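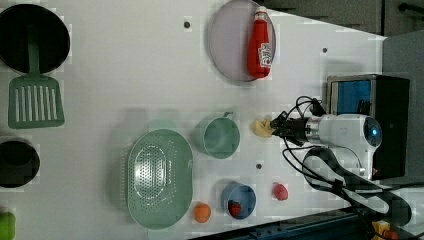
Preparing and Delivering Stems for a Mix Session

Applies to: all students and outside clients of the Landent Music Technology Studios

This page explains how to export stems from a digital audio workstation and submit them for a mix session in the Kamath Suite or the Pistevska Room. The same procedure applies to both rooms. Users who are submitting a project for mastering only should refer to the separate page on stereo deliveries.

Sessions are mixed from audio files. Project files from any particular workstation are accepted as a reference copy, but the engineer will not open them to recover missing tracks, and time spent waiting for replacement files counts toward the booking.

Before you begin

You will need the following:

A finished arrangement. Edits, comping and tuning should be complete.
A Ladatum account. Ladatum is the studio's file delivery server. Accounts are issued at the equipment desk in Room 2131.
Enough free disk space for a full set of uncompressed files. A long arrangement with many tracks can take up several gigabytes.
A rough mix that you are satisfied with as a guide to balance.

Save a new copy of the project before making any of the changes described on this page. Add the word STEMS to the end of the project name. All further work should be done in this copy, and the original should be left as it was.

Step 1. Clean up the project

Delete muted tracks, unused takes and empty channels. If a muted part may still be wanted in the mix, keep it, unmute it at export and label it OPTION in the file name.

Check every edit point for clicks. Place a short fade at the start and end of each audio region. Most workstations can apply fades to all selected regions in a single operation, but the result should still be played back, particularly on bass and sustained vocal parts, where an automatic fade can fall in the middle of a note.

Step 2. Render software instruments to audio

Software instruments must be rendered. The mix rooms hold only a limited set of plug-ins, and a preset may sound different from one version of an instrument to the next.

Freeze or bounce each instrument track in place, then listen to the rendered file from beginning to end. Instruments that use random variation, free-running oscillators or round-robin samples will not render the same way twice. If a particular pass is important to the arrangement, render it once and keep that file.

Drum instruments should be rendered to separate outputs wherever the instrument allows it. At a minimum, provide kick, snare, toms, hi-hat, overheads and room as individual files. A single stereo drum file is accepted when the part comes from a loop.

Export a MIDI file of each instrument part as well. It takes little space and is sometimes useful for layering or for repairing a single wrong note.

Step 3. Decide which effects to print

Effects fall into two groups for this purpose. The first group contains effects that are part of the sound itself: guitar amplifier simulation, a rhythmic filter, a vocoder, heavy distortion on a synthesizer. These should be printed. The second group contains effects used for balance and space, such as corrective EQ, light compression and general reverb. These should be bypassed.

When it is difficult to place an effect in one group or the other, export the track twice and add WET or DRY to the file name. A delay throw at the end of a vocal line is a common case — the timing of the repeats may belong to the song even though their level does not.

Remove all processing from the master bus. A limiter left in place during export will act on every file separately, and the files will no longer add up to the rough mix.

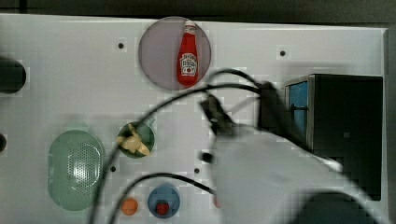
Automation requires the same judgment. Volume automation that shapes a performance, such as a swell on a string pad, can be kept. Volume automation written only to balance one section against another should be cleared. Pan automation should be kept if it is a noticeable feature of the arrangement, and the track must then be exported in stereo.

Sidechain compression deserves particular attention. When a track is soloed for export, some workstations also silence the track that feeds the sidechain, and the pumping effect is lost. Use the batch export function in place of soloing if the workstation offers one, and compare the exported file with the project before moving on.

Step 4. Set levels

Peaks on any individual file should remain below full scale. No normalizing should be applied. A quiet file is not a problem as long as it was rendered at the correct bit depth.

If a channel is clipping, find the stage at which the clipping occurs. Lowering the channel fader will not help if the overload is inside an amplifier simulator or at the output of an instrument. Begin with the output level of the instrument and proceed through the inserts in order.

Step 5. Export

Use the settings below.

File type: WAV
Bit depth: 24-bit
Sample rate: the same rate as the project. Do not convert.
Dither: off
Normalize: off
Mono or stereo: mono for mono sources, stereo for stereo sources
Start point: bar 1, beat 1, for every file
End point: the same for every file, after the last reverb or delay has died away

The common start point is the most frequent cause of rejected deliveries. A tambourine that enters only in the final chorus must still be exported from bar 1 with silence before it. If the arrangement has a pickup before bar 1, move the whole project later by 2 bars and note the change in the session sheet.

A tail of 30 seconds is sufficient for nearly all material. Long ambient endings may need more.

Step 6. Name the files

Each name should begin with a two-digit number, followed by the instrument and, where needed, a short detail. Numbers keep the files in a sensible order when they are imported.

01_Kick_In.wav
02_Kick_Out.wav
03_Snare_Top.wav
14_Bass_DI.wav
15_Bass_Amp.wav
22_LeadVox_DRY.wav
23_LeadVox_WET.wav

Avoid spaces, accented letters and punctuation other than the underscore. Do not include the song title in every file name; it belongs on the folder. Names such as Audio 17 or Final_new will be returned for correction.

Step 7. Check the export

Create an empty project at the same sample rate and tempo. Import all of the files at bar 1 with every fader at zero and no processing. Play the song from start to finish.

The result will not match the rough mix exactly, but every part should be present and in time. Listen for doubled parts, which usually indicate that a group channel was exported along with its members. If the drums sound thin or hollow, compare the polarity and timing of the close microphones with the overheads.

Step 8. Complete the session sheet and upload

Place the following in a single folder named with the artist, the song title and the tempo:

The exported WAV files
The MIDI files, in a subfolder
The rough mix as a stereo WAV file
The session sheet

The session sheet is available from the Ladatum home page after sign-in. It asks for tempo, key, time signature, sample rate and any tempo changes. If the song changes tempo, include a MIDI file containing the tempo map. The notes field is limited to 200 words and should be used for matters the engineer cannot hear from the files, such as which vocal take is preferred in the bridge.

Compress the folder as a ZIP archive and upload it to the Incoming area. Do not close the browser window until the status changes to Received. Uploads interrupted before that point must be started again.

Deliveries are due by 5 p.m. on the working day before the session. Replacement files may be sent after the deadline only with the agreement of the assigned engineer, and they should carry the same names as the files they replace, with _v2 added at the end.

Keep your own copy of everything you submit. The Incoming area is cleared at the end of each term.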